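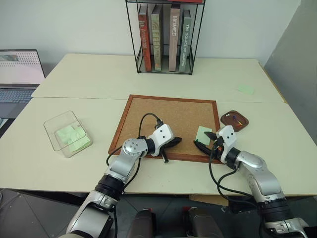

I made the trophy for the Clemero Cup this year, and it took most of my free time between the end of the summer and last week. A few people have asked how it was done, so I'm writing it down while I still remember the order of things. The winner gets to keep it until the next cup, and by some luck the winner was me and Toon De Haan, so we are splitting the year. He has it first. When it comes to me it's going in the black wire rack on the table, in the gap between the thick olive-green book and HOMES. I measured the gap against the drawing and it should fit if I turn the base sideways.

For anyone who doesn't play, Kaleo is a two-against-two boat racing game. One player steers and the other one handles the sail and the anchor. It has a small following, mostly people who found it in a sale and stayed. The Clemero Cup is the one tournament in our area that gets played in person, in Kestham, on borrowed monitors with everybody in the same room. This time there were 15 teams. The year before, the prize was a gift card and a plastic medal from a party store, and the ribbon came off the medal before the prize-giving was over.

Gerd Kasten runs the bracket, and he asked in the group chat if anyone could make something better. I said I could. I had made a lamp and a few dice boxes at that point, and I had never made anything with more than two materials in it.

The design

The obvious thing to build was a boat. I drew boats for two weeks and didn't like any of them. A small boat on a stand looks like something from a souvenir shop, and the boats in Kaleo are not very detailed to begin with. They're a hull, a triangle and a flag.

Viktória Dobos suggested the bell buoy instead. Every course in the game has one, at the last turn, and if you clip it the bell rings and everyone on the course hears it. People have lost whole matches on that sound. It's also a better shape for a trophy, being wide at the bottom and narrow at the top with something hanging in the middle.

So the plan was a round wooden base, a ring of resin for the water, four legs leaning in toward each other, and a small brass bell hung from the top. The bell had to ring. Gerd wanted a flat place on the base for names, big enough for several years.

I drew it at full size on the back of some wallpaper and taped it to the closet door. I'd recommend doing this. On my screen the legs had looked fine, and on the closet door they were obviously too thin, and the bell looked like a pea.

The base

The base is walnut, from an offcut I bought from Ruggiero, the lumber place behind the bus garage. They sell short pieces out of a bin by weight. I got one with a crack at one end, cut the crack off, and had enough left for the disc and one spare.

I don't have a lathe. Intan Ginting does, and she turned both discs for me in an evening while I held the vacuum hose. The first one came out with a chip in the edge, where a knot let go. I kept it to test finishes on. The second was clean. She put a shallow channel in the top for the resin to sit in, and a wider step on the outside where the name plates go.

For the finish I tried a wipe-on varnish and a plain oil on the chipped disc, half and half. The varnish was harder and shinier, but it showed every fingerprint, and a trophy gets handled. I went with the oil, four coats, a day between each one.

The water

The resin gave me the most trouble. I wanted it dark blue at the bottom and nearly clear on top, so it had to be poured in layers. The instructions on the bottle said to wait until the first layer was tacky. I waited until it was hard, having gone to bed, and the second layer went on with a visible line between the two. From above you can't see it. From the side you can, if you look at it against a window.

There were also bubbles. I had read that you can pass a small torch over the surface to bring them up, and this does work, but I held it too long in one place and got a ripple there. I was going to sand it out. Then Viktória saw it and said it looked like a wake, and I left it alone. One leg stands just behind it now.

If I were doing it again I would warm the bottles in hot water first. Intan told me that afterward. Her resin comes out clearer than mine, so I believe her.

The legs and the bell

The legs are brass rod. I bent them around a paint can to get a slight curve, two at a time so that they would match. Three of them did. The other one I bent again by hand until it was close. They go down through holes in the resin into the wood, and they are glued with epoxy at the bottom and soldered to a ring at the top.

Soldering four rods to one ring is difficult, because heating the second joint loosens the first. I ended up wrapping the finished joints in wet rag and working fast. It still took me three evenings, and there's a lump on one joint that I filed for a long time and then gave up on. The file marks are polished out but the lump is there.

The bell came off an old shop door. I looked at new ones, and everything in the right size was thin and had a sound like a spoon on a glass. The door bell has a lower note. It was painted green when I got it, and the paint came off with stripper and an old toothbrush. I had to shorten the clapper to keep it from hitting the legs.

With the bell on, the whole thing weighed 462 grams on the kitchen scale. I had expected more. It felt light to me for something its size, so I drilled out the underside of the base and set some steel washers in there, under a circle of felt. I didn't weigh it again after that. It feels right in the hand now and it doesn't tip when you ring it.

The names

I wanted engraved plates and got a quote from a shop in town for 107 dollars, which covered the title plate and two blank ones. That was more than everything else put together. Gerd said the entry fees wouldn't cover it, and I agreed with him.

Toon has a friend with an engraving machine at work, and the title plate was done that way for the price of the brass. It reads CLEMERO CUP and under that KESTHAM, with no year, so it doesn't have to be replaced. The winners get small plates of their own that screw on around the step. I did the screw holes ahead of time, nine of them, spaced evenly. I made a paper circle and folded it to get the spacing, then found out that folding paper doesn't give you nine of anything. A protractor does.

The small plates I'm stamping by hand with letter punches. You hit each letter once with a hammer, and it's either straight or it's not. I did a practice plate with my own name and the second letter was sideways. The real plate says DE HAAN and then me, and his half came out better than mine.

The cup itself

I should say something about the matches, since that's what the thing is for. I entered as a sail player with Toon steering. We had played together for nearly a year, mostly losing. We lost our first match this time as well and went into the lower bracket, and then we didn't lose again until the final, where we dropped one race out of five.

The deciding race was on the river course. Gerd and his partner were ahead of us for most of it. They went inside at the last turn, which is faster if you can hold the line, and they clipped the buoy. I heard it in my headphones and from every other monitor in the row. Toon went wide and we came past while they were still spinning.

At the prize-giving Gerd rang the real one when he handed it to us. He had clearly decided to do that whatever the result was. It was strange to be given something I'd had in my own closet for a month, and I hadn't prepared anything to say, so I said thanks and told people to carry it by the base. Please do carry it by the base. The legs are stronger than they look but the ring at the top isn't made for lifting.

Things still to do

The felt on the bottom is already coming up at one edge, and I think I used the wrong glue. Toon is going to leave it until the handover in May and I'll redo it then. I also want to build a box for it with a handle, because it went home after the cup wrapped in a sweater on the back seat, and he said it rang at every stop sign.

Intan has asked whether there should be something for second place. I still have the chipped disc, half oil and half varnish, and some brass rod. I may make a smaller buoy without a bell. If anyone has a set of letter punches one size down from mine, I'd like to borrow them, as the names on the small plates are tight and some of the teams have long ones.

24 January 2018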